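Do we need another blank planner?

Every March somebody in Tunville tells me a fresh notebook will fix my life. I bought the Ditex one last year. It cost 21 dollars and has 400 pages, most of them still empty. The ads promise focus. I doubt it. A pale, plain surface looks calm, sure, but so does my ceiling.

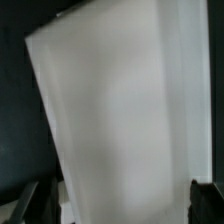
What the old envelope does better

My grocery lists go on the back of the gas bill. I lose fewer of those than I did planners, and I never feel guilty about skipping a page.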